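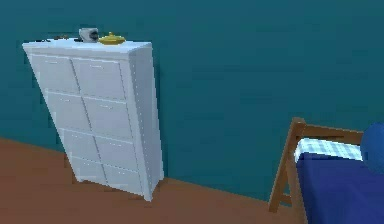

Review: the Hillix open day at Prindmont, and the bedroom simulator they let us drive

Last updated: 9 October 2024

I went to the Hillix open day mostly for the arms on stands in the front hall, and I spent nearly the whole afternoon in the side room with the simulator instead. It's called Nakpan, it runs household scenes for training and testing robots, and visitors could sit down and try it for as long as the line behind them stayed patient. Mine did not stay patient, sorry everyone!

The room they had loaded when I got there was a bedroom: teal wall, reddish-brown floor, a tall white dresser with eight drawers and a wood-framed bed over on the right with a navy blanket. A few small things sit on top of the dresser, and the one I fell for is a golden-yellow pot shaped like an old oil lamp, with a spout and a little knob on the lid. It's a wonderful thing to put in front of a robot. Where do you grab it? I tried the knob first and lost it, then went for the body from the side and got it on my third go (I may have cheered).

Arnel Lagman ran the session and he's a great host - quick with answers, happy to let you fail. You pick a task from a list, steer with a handheld controller, and the software saves your run so you can play it back. There were 24 tasks on the visitor list. I did "move the lamp," two drawer tasks and one where you have to pull the blanket back, which I'd call a draw between me and the blanket.

Drawers are where Nakpan really won me over. The handles on the dresser are so faint that I kept missing them and sliding off the front. Lagman showed me how to come in slower and a bit higher, and once I had that I was opening and closing drawers for the sheer pleasure of it. The contact feels right. If you push too hard the whole view gives a small jolt, and you learn fast.

Looks are the weak spot. The pictures are blocky up close, and you notice it most on cloth, like the checkered sheet on the bed. The drawer fronts are plain white with no texture at all. I didn't mind after ten minutes, but if you're hoping for something that could pass for a photo you'll be let down. I'd also love an easier way to straighten the camera, as I spent a lot of time looking at furniture on a slant.

Amnuay Sukprasert gave the talk at the end, and it was the best 18 minutes of the day. She went through how the scenes get made and how a policy trained in them gets scored: 300 runs per task, the objects shuffled each time. She played some of the bad runs too, and got big laughs with them. I wish more talks did that.

A few practical notes. Parking at Prindmont fills up early, so take the Dralance shuttle if you can. The side room gets warm. Kids were welcome at the controls and were better at it than I was. Entry was free and so was the coffee, which was fine.

The next one is planned for June and I've already put my name down. I want another try at that blanket.

Contact | Copyright 2024 | Back to top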